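Home | Browse | Ask | Members | Log in

Flokby Help Exchange > Home Laboratory > Glassware

Residue in small round-bottom flasks after washing up — hard water or something else?

Posted by Danang Lumenta
3005 views | 4 shares

I make up small batches of citric acid and borax solutions for testing glazes, and over the summer I moved from beakers to round-bottom flasks. Since then the flasks come out of the washing with a grey-white haze on the inside, heaviest on the lower half. My beakers, washed in the same sink with the same liquid, stay clear. Tap water is hard (the supplier's sheet for Novgate gives 156 mg/l as calcium carbonate). The method is hot water, washing-up liquid, a bottle brush, a rinse under the tap, then left upright to dry.

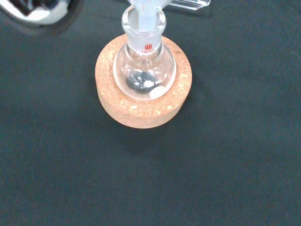 Small flask in its cork ring.

Things I have tried:
— longer rinse under the tap: no change
— more washing-up liquid: slightly worse
— wiping with a cloth on a stick: clears a patch, then smears

I don't want to use anything aggressive, as this is a spare room with one window. Is the haze scale, detergent or etched glass? I would also like to know whether drying upright matters. A flask left upright keeps a spoonful of rinse water in the bulb for two days.

---

Cempaka Pillai
Member, 83 posts

Almost certainly scale, and the drying is the main cause. A beaker has a wide mouth and the last of the water leaves quickly. A flask with a narrow neck holds a pool at the bottom, the water evaporates slowly, and everything dissolved in it is left on the glass at the lowest point. The haze being heaviest on the lower half fits this.

To tell the three apart, put in enough white vinegar to cover the haze and leave it for an hour. If it clears, it was scale. If it does not, rinse, dry, and add a little isopropyl alcohol (window open, no flames). Detergent film will usually shift or streak. If the surface looks perfectly clear when wet and hazy again when dry after both of those, suspect etching. Etching does not come out.

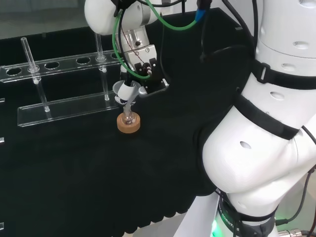

For routine washing, change the final step. Rinse under the tap three times, then twice with deionised water, a small amount each time, swirled right round the bulb and poured out. Two small rinses remove more than one large one. Then drain the flask neck down on a peg or in a rack with padding under the neck. Do not heat it to hurry things along. Cut the washing-up liquid to a few drops, as hard water and excess detergent make their own scum.

The brush is worth a look too. A straight bottle brush reaches the bottom of a bulb but not the sides. You want one with a bent or fan-shaped tip, and no bare wire at the end.

---

Ulises Grajales
Member

just buy new ones, they're cheap. or use bottled water

---

Rizal Hartono
Member, 3000+ points

Cempaka's method is sound. I would add one thing about filling, which accounts for part of the residue in my own flasks.

Borax solution poured straight from a jug runs down the inside of the neck and dries there as a ring. The next wash dissolves part of the ring and carries it into the bulb. Use a funnel with a stem narrow enough to leave an air gap in the neck, and keep it clear of the glass. In the last photo the stem tip is a short distance above the flask and slightly behind it, so it would need to come forward before anything was poured. Once it is over the opening, lower the stem until it ends below the neck, pour slowly, and lift it straight out without touching the sides.
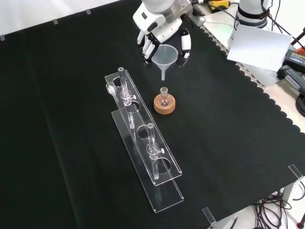

Borax is much less soluble in cold water than in hot, so the order of rinsing matters as well. Start with warm water while the solution is still in the flask, before any of it has crystallised, and leave the detergent until afterwards. A cork ring like the tan one under the flask will keep it steady while it soaks, but take the flask off it for draining. Cork holds water, and a damp ring goes mouldy in a closed cupboard. I lost two that way last December.

For the vinegar step, citric acid at one level teaspoon to a mug of warm water does the same job with less smell, and you already have it in the house.

---

Comments (3)

Danang Lumenta: Vinegar cleared four out of five. The fifth is the oldest one and looks the same after the alcohol, so I assume etched. Will drain them neck down from now on.

Ningsih Gunawan: Was the fifth ever used for anything strongly alkaline? Hot washing soda left overnight will do that.

Danang Lumenta: Yes, soda ash, more than once.

Share (4) | Follow | Report

Previous thread | Next thread | Back to Glassware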